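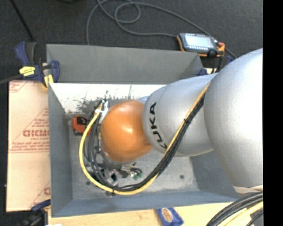 Ticket: Recording stops before the grasp is finished, bin picking cell
Project: Daza
Opened by: Clollico integration desk
31 October 2023

Problem
We collect grasp examples in the metal bin for the Imon model. The plan is 700 examples. After nearly 200, the recorder started to close the files too early. The arm goes down into the bin, the file ends, and the gripper closing is missing. The robot itself shows no error on the pendant.

Setup
KUKA arm, cables outside along the wrist, bin held with clamps at the corners. One object at a time for this batch. The recorder is from Zarnudard, version 2.

What we tried
- Restarted the recorder. Same result.
- Reduced the speed in the bin. More files were complete, but not all of them.
- Checked if the cable loop touches the bin wall when the wrist turns. It did not touch in our test.
- Changed the recorder timeout from two seconds to five. All files from this test are complete.

Reply from Zarnudard support
The timeout counts from the last movement of the joints. When the arm waits above the object for the gripper signal, the recorder thinks the example is over. Please keep the longer value and mark the short files as "incomplete". Do not delete them yet, we would like to have the logs.

Status
Waiting. We will repeat the missing grasps with the same object near the left wall of the bin, then continue with the next object. One question is still open: can the short files be used for training of the approach only?

This site uses cookies to keep you signed in. Accept / Settings
Contact the desk | © Clollico | Back to top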